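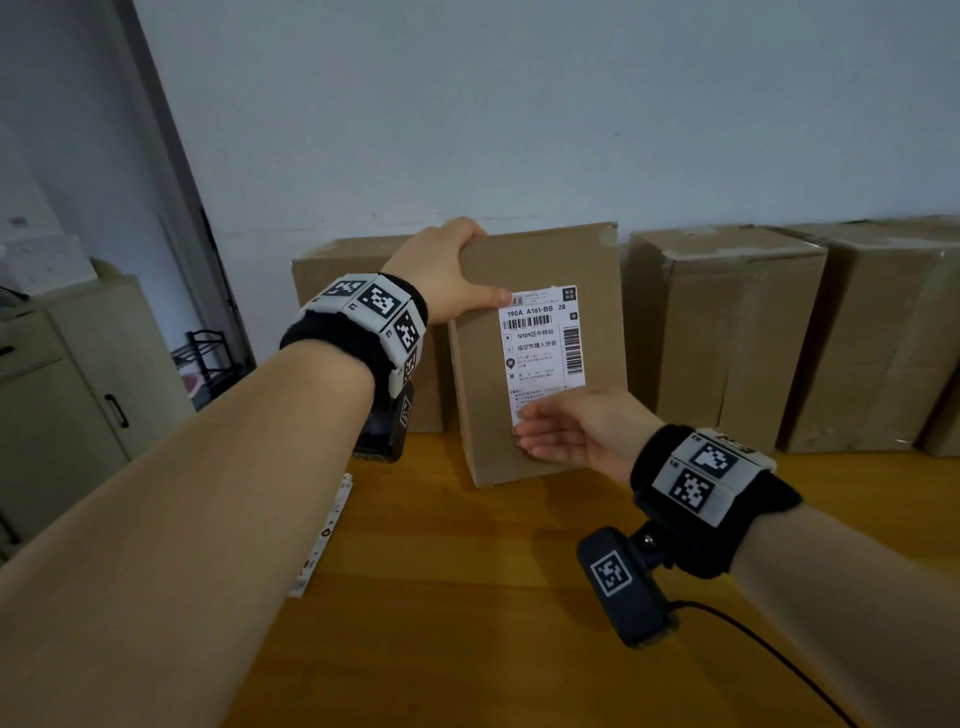 Bradeo Trail Day Kit, club size
Sold by Plenix Outdoor Supply

Everything a hiking or nature club needs to run one open day on the trail. Sign-in sheets, route cards, plant and bird checklists, flagging ribbon, whistle set, first aid pouch. Restocked every February, goes fast once the spring walks get scheduled.

What's in it
31 route cards, blank on the back for your own map
6 whistles on lanyards
4 rolls flagging ribbon, orange or pink (tell us at checkout, otherwise its orange)
3 clipboards with rain covers
First aid pouch, basic. Not a substitute for a real leader kit.

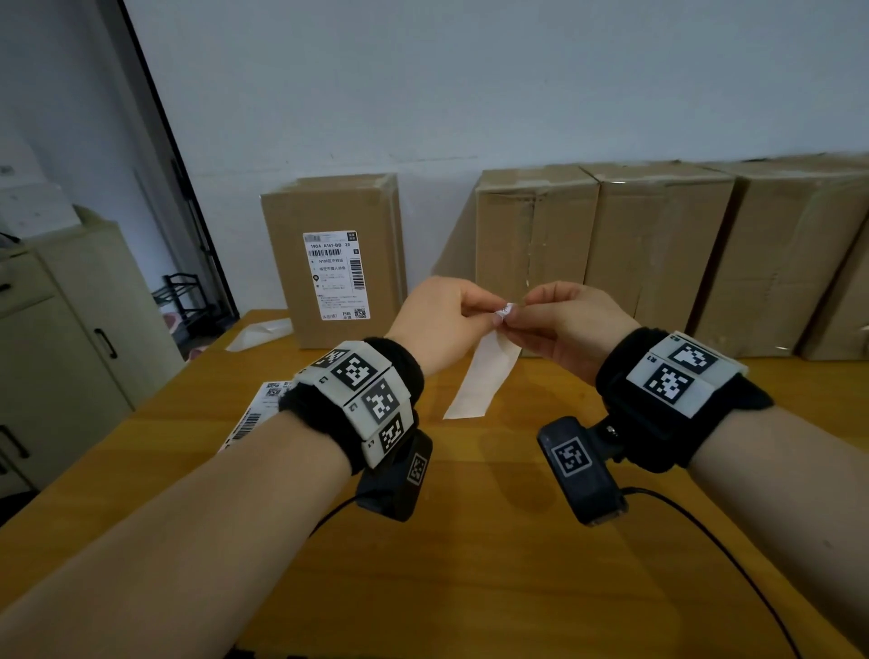 Pinching the folded paper by hand.

Checklists come in three versions: coast, forest, wetland. Forest is the default. Annatjie Adams redid the wetland one last year, more sedges, bigger print. If you still have the old one it works fine, just no frogs.

Route cards take pencil and ballpoint. Gel pen smears. Cards are the Amano stock, same as before, slightly heavier.

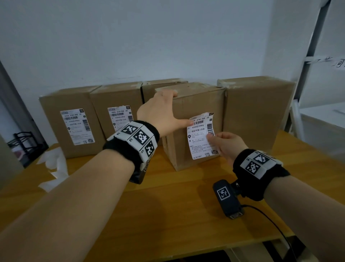

Ribbon is for marking turns on the day only. Please take it down after. Most parks want it gone by dusk and some charge for whats left behind.

Sizes and add-ons
Club size covers about 30 walkers. Bigger group, get the Ematel refill: cards, checklists and ribbon, no pouch. Refill doesn't fit the old zip bag, only the roll-top.

Kids' bug hunt sheets sold seperately. Hand lenses too.

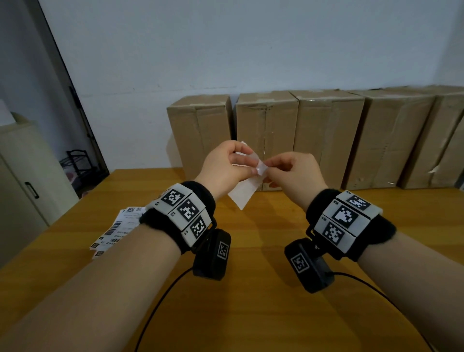

Pickup at the front counter until 4 p.m., ring the bell if Genji Hosoda is in back. Shipping is flat rate, no rush option right now. Returns OK if the cards are unopened and the pouch seal isn't broken.

Custom club name on the cards: email Chiyo Ichikawa with your logo, allow 3 weeks. Plain text only on the whistles.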